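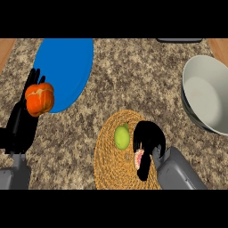 The kitchen in simulation, a pepper in the left hand and a donut in the right.

Valentina Acuña had been looking at the same granite countertop for so long that she had begun to know its speckles the way you know the cracks in the ceiling over your bed. It had never been cut from any mountain, of course. It lived on a machine under Braulio's desk, along with the blue plate and the white bowl and the woven placemat she had grown fond of, and it cost nothing to wipe down. All the same, when she went home in the evening and set her groceries on her own counter (yellow laminate, chipped by the sink), it was the yellow one that looked wrong to her.

The project was called Vasiliu, after a street that Tibor Mészáros had lived on as a boy, and the idea was Tibor's too. He had explained it to her in her first week, over a cup of tea that he forgot to drink. Everybody teaches a robot from the tries that went well, he said. You collect your good runs, you throw the rest in the trash, and you hope. But think of how his grandmother had taught him to roll out strudel dough! She had let him tear it. She had stood there with her hands in her apron and watched him tear it, and then she had put her finger on the table, right at the place where his elbow had first gone too high, and told him to begin again from there.

So that was the method, more or less. They kept the failures. For every run that ended badly they hunted backward for the moment it had started to go bad, cut the run at that point, and let the two arms try again from exactly there, as many times as it took. Tibor called that moment the elbow. In the paper it had a longer name, which Shagufta Warraich had come up with on a train and which none of them used out loud.

Finding the elbow was Valentina's job. The computer made a guess and she checked it, one run after another, all through December, with a blanket over her knees and the radiator ticking. There were 2,248 failed runs in the pile when she started. She saw donuts dropped on the stone and donuts dropped in the bowl. She saw the pepper squeezed so hard that the physics gave up and fired it through the wall. By the second week she was talking to the hands, the way her mother talked to tomato plants, and Asuka Kamata, at the next desk, had taken to answering for them in a small grave voice.

"A little lower," Valentina would say.

"I am as low as I can go," Asuka would reply, not looking up from her own screen.

What Valentina noticed, somewhere past the middle of the pile, was that the elbow was nearly always earlier than the computer thought. The computer would point to the instant the donut slipped. She would go back, and back again, and there it would be: the right hand perfectly fine, the donut perfectly fine, and the left hand just closing on the pepper a touch off center, so that everything the arms did afterward was done to make up for it. The donut paid for what the pepper did. She wrote that on a sticky note and put it on the edge of her monitor, and for two days she was too shy to mention it.

When she finally did, it was at lunch, and Braulio Tlapale put down his fork.

"How much earlier?"

"Around 15 steps. Sometimes more."

"In how many of them?"

She had it all in a spreadsheet, every row filled in by hand, and he read it on her phone with his glasses pushed up into his hair while his soup went cold. Then he went back upstairs without saying anything and rewrote the part that made the guesses, so that when one hand failed it would look first at what the other hand had been up to. He was there until the cleaners came, and I believe he was there after they left.

They started the big test on 01/04/2022, which Tibor said was a silly time to start anything, with half the building still eating holiday cookies. Shagufta brought samosas. They pulled up chairs around Braulio's desk, since his screen was the largest, and they set it to run 100 kitchens it had not been trained on, the same two arms in every one. The old version had managed fewer than half. Asuka kept the tally on the back of an envelope although the machine was keeping it too.

It wasn't like a ball game. Mostly it was waiting, and passing the samosas, and Tibor telling the strudel story to people who had heard it. But whenever a run came up on the screen Valentina leaned in and watched the left hand. Everyone else watched the donut. In one of them the fingers started to close on the pepper, stopped, opened a little, shifted over, and closed again.

"Oh," she said. "Look, it went back."

"It went back," said Tibor, and he put one finger on the desk and kept it there.

The count on Asuka's envelope had reached 81 when the last kitchen finished. Shagufta checked it against the machine's and then asked to see that one again, the one with the pepper, and Braulio scrolled up through the list to find it.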